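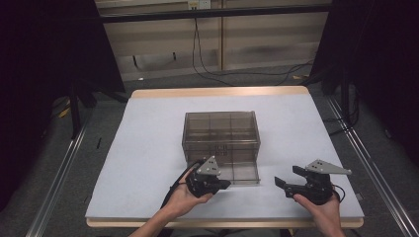

Lurnlow gallery: bimanual bench, software side

Mandden, Prendurport office. Page is for people who asked what the Lurnlow stack looks like in use and didn't want to read the docs. Short version: record two hand-held grippers, clean up the tracks, line everything up on one clock, train, replay, swear, fix, record again. Notes grouped by which bit of the software they belong to. Will tidy later. Probably.

Caption, bench view
Compartment box on the foam board, a gripper in each hand, one on either side of it. Left jaws in close at the lower left corner. Right one standing off, fingers a little open.

Tags: bimanual, transparent objects, head view, tabletop, Lurnlow recorder

RECORDER

One process per device, one process that does nothing but write. We had it all in one process until April. Don't do that. A slow disk write used to stall the gripper reads and you'd get a flat spot in the jaw width, then a jump. Looked exactly like a person hesitating. Policy learned to hesitate.

Camera stream at 30 frames a second. Gripper widths come in faster than that and on their own schedule. We keep every sample with its own timestamp and resample at export. Raw stays raw. If you resample while recording you can never undo it and you WILL change your mind about the rate.

Start and stop are both a squeeze gesture now. Close both grippers fully, hold, open. Used to be a keyboard press, which meant letting go of a gripper, which meant every single episode ended with one hand wandering out of view toward the keyboard. Trimmer cuts the gesture off both ends. If the trimmer can't find the gesture the episode goes in the "look at me" folder and doesn't get exported.

Dropped frames: logged, never filled in. Export refuses an episode if there's a gap longer than 2 frames in the head stream. Tried interpolating poses across bigger gaps, looked lovely in the viewer, wrecked contact timing.

SYNC

Clock offset is the boring part and it's most of the work. Each device gets its own offset, estimated at session start and then again at session end. If the pair disagree we assume linear drift and correct. If they disagree by more than 40 milliseconds the whole session gets a red banner in the viewer and somebody has to click through it by hand.

Check we use: find jaw closures in the width signal, find the same closures in the video, compare. Video side is a tiny classifier, open or closed, that's all it knows. It's bad on dark jaws against dark backgrounds and good on dark jaws against something pale. Light gray foam board helps it a lot. Cheapest perception upgrade we ever bought.

Left and right swapped once for an entire Tuesday. Both streams perfectly healthy, just labeled backwards. There is now a test for this. It runs before anything else and it's four lines long and I'm prouder of it than the planner.

PERCEPTION

See-through boxes are the worst. The compartment box has clear walls with a brown tint, dividers inside, and you get dividers seen through the front wall, seen through each other, depending where the head is. Depth is close to useless on stuff like this so we quit feeding it for the transparent set. Color only.

What the keypoint model does use: edges. Rim, corner edges and divider lines read darker than the walls, so there's a grid to lock on to. Box pose comes from fitting that grid. Trouble is a grid looks like itself shifted over by one cell. So the fitter was landing one compartment off, dead confident, tight residual, everthing green. Fix was to make it fit the outer corners first and only then the dividers. Slower. Right a lot more often.

Head view moves all the time, people look around, they lean in. We don't stabilize. Policy gets the view as is plus the relative pose between the grippers. Tried feeding absolute poses in a table frame and it memorized the table.

Masking: there's an option to blank out everything past the table before training. On by default for the small sets. Cables, carpet, wall, stand legs, none of it matters to the task and a small model will happily latch on to an outlet if you let it. On the big mix we leave it off, seems to wash out. Haven't run that comparison properly so don't quote me.

POSE CLEANUP

Poses get a smoothing pass that knows about contact. Heavy smoothing in free air, almost none when the jaws are closing. One global setting was always wrong somewhere. Light enough for contact meant jitter on the long moves, heavy enough for the long moves meant the fingers arrived late and rounded off every approach.

Jump detector: if a gripper teleports farther than a hand could move in one step, cut the segment, don't bridge it. Episode survives if the cut is in free air. Episode goes if the cut is inside a contact window. Harsh but the alternative was arms twitching at replay.

Known issue: gripper held very still for a long time drifts slightly, and the jump detector doesn't care because no single step is big. Shows up in two-handed tasks a lot, where one side waits for the other. Current hack is a stillness check, if jaw width and velocity both sit flat we pin the pose. Hack is fine. Hack has been fine for months. Still a hack.

PLANNING AND REPLAY

Replay is where you find out about reach. A person can bring both grippers in low on opposite sides of a box and never think about elbows. The arms have to think about elbows. Every demo gets run through the reachability filter against the Sotiropoulos cell layout before it goes into training, so we aren't teaching motions the cell can't do.

First pass of the filter was yes/no per episode. Threw away way too much. Now it scores per chunk and tries moving the base of the whole task, sliding and turning it on the table til both arms fit. A lot of the rejects came back just from that.

Self-collision between the pair of arms: checked at the planner, with padding. Padding too big and it won't let the grippers get near each other, which is sort of the point of a bimanual task. We shrink it near the tool and keep it fat at the elbow.

Speed: replay runs at human pace in sim and slower on hardware. Time stretch is uneven on purpose, approach gets stretched, free moves don't. Forces a re-time of the jaw commands as well, and yes we forgot that once. Grippers closed on nothing, very politely, before they got there.

CONTROL

Policy outputs short chunks of relative motion for each hand plus jaw width. Low-level controller blends the tail of the old chunk into the head of the new one. Without the blend you get a tick at every chunk boundary, audible from the hallway.

Both hands share one chunk clock. We tried independent clocks, left could replan when it wanted and right could replan when it wanted. Sounds flexible. They'd drift out of agreement over who was holding the box still. Shared clock, problem went away.

Compliance is on the whole time, softer sideways than along the approach. Thin plastic walls do not forgive a stiff arm. Force limit trips the stop, stop freezes both arms and not only the one that tripped, log gets a marker at that instant so you can jump right to it in the viewer.

VIEWER

The thing people use the most, and the thing with the least design in it. Head video up top, jaw widths under it as lines, left over right, red ticks for gaps, blue ticks for detected contacts. Scrub with the arrow keys. Press F to flag. That's it that's the tool.

Flags are plain text next to the episode, so they survive every schema change we've made. The fancy annotation database did not survive the schema changes.

Contact ticks are clickable now, they open the window either side of the closure at quarter speed. Requested by literally everybody on the labeling side, took an afternoon, should of done it a year ago.

NUMBERS, SINCE PEOPLE ASK

Transparent set stands at 135 episodes exported. Small. It's a debugging set, meant for breaking perception, and it does. Please don't email asking for success rates, there isn't one I'd stand behind yet.

STILL OPEN

- Grid fitter when a hand covers one of the outer corners. Falls back to last pose, stays there too long.
- Stillness pinning vs. very slow deliberate moves. It pins some of those. Threshold needs to be per task.
- Export is single threaded, go get a coffee.
- Red banner click-through should ask for a note. Right now you can just click.
- Docs for the chunk format are one version behind the chunk format.

Bug reports go in the Lurnlow tracker, sync stuff under "clock", anything with see-through boxes under "glass" even though it's plastic. Attach the episode, the raw one please, exported ones have already thrown away what I need.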